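Tredusow 公聴会記録データ

概要
Tredusowは、Niven市の駅前地区の再整備について、住民説明会で出た意見を整理したテキスト集です。案内板、駐輪場、バス停の位置に関する発言が中心です。

内容
発言は全部で3,000件近くあります。会場は3か所で、1件を1行に記録しました。列は、会場名、議題、発言の本文、市の回答です。氏名と住所は削除してあります。 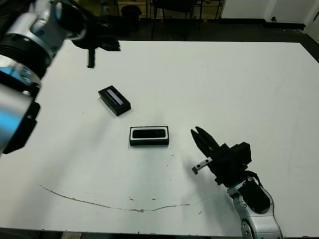
白いテーブルの上の二つの黒い小さな部品

作成方法
8月の説明会の録音を文字にし、方言はそのまま残しました。聞き取れない所には「不明」と書きました。議題の分類は手作業で、そのうち200件は別の人がもう一度確認しました。

制限
Huvum地区の会場では録音の開始が遅れましたので、最初の議題がありません。市の回答が後日の文書で出た場合は、回答の列が空欄です。 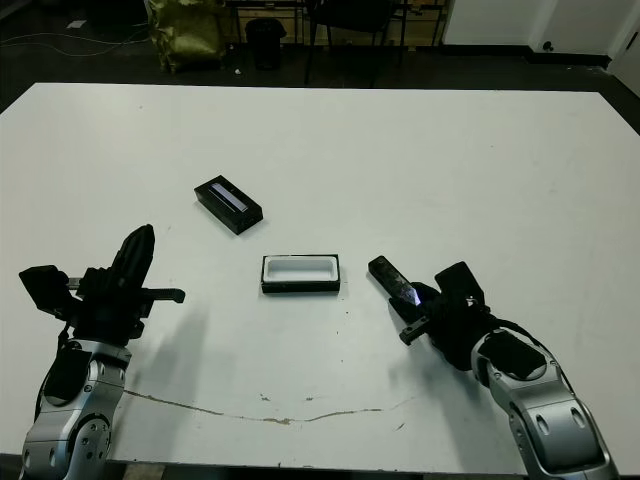 Kimie Kamataからは、空欄と「回答なし」を区別しないと、市が答えなかったように読まれてしまう、という指摘がありました。次の版で列を一つ追加する予定です。

利用条件
研究と報道に自由に使うことができます。引用するときは、Tredusowの名前と版の日付を書いてください。

版
2023-01-27 初版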